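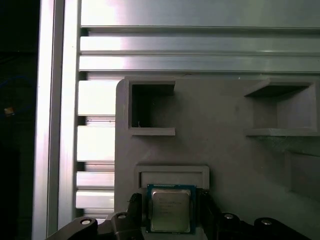 Remlow Pool Cover Log

Contents
Overview
Files
Columns
How the records were made
Known problems
Use and contact

Overview

Remlow is a set of inspection records for backyard pool covers. It has 918 records from in-ground pools, all in the Durcombe service area. Each record is one visit to one pool. It gives the type of cover, its condition, and what the inspector told the owner to do next.

Above-ground pools and spas are not included. Neither are indoor pools.

Files

covers.csv holds the visit records.
pools.csv holds one row per pool, with shape, length, width and deck material.
codes.txt lists the short codes used in both files.

The two tables join on pool_id. A pool can have more than one visit, and 736 of the visits have a full set of measurements. The rest have blanks in one or more of the size columns.

Columns

pool_id: text, same in both tables
month: month of the visit, as a word (January, not 1)
cover_type: solid, mesh, bubble, slatted or none
anchor_type: brass, steel, water bag or other
sag_in: lowest point of the cover below the deck, in inches
tears: yes or no
standing_water: yes or no
advice: keep, patch, restretch or replace
notes: free text, often empty
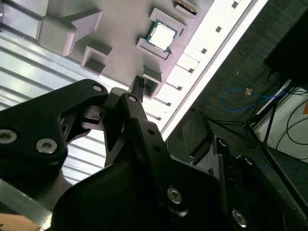
Sag is measured from a string pulled tight across the short side of the pool. For L-shaped pools, use the value with care, as inspectors did not all pick the same side.

How the records were made

Inspectors filled in paper forms at the pool. Filipa Godinho typed them up and set the codes. Owner names and street addresses were left out at that stage. Spelling in the notes column was not changed.

Known problems

Slatted covers are rare in the set.
Early forms had no box for anchor type, so those rows say "other".
2 pools changed cover type between visits. Both rows are correct.
A blank in tears means the box was not ticked either way. Do not read it as no.

Use and contact

Free to use for any purpose with credit to Remlow. Send corrections to Filipa Godinho with the pool_id and month.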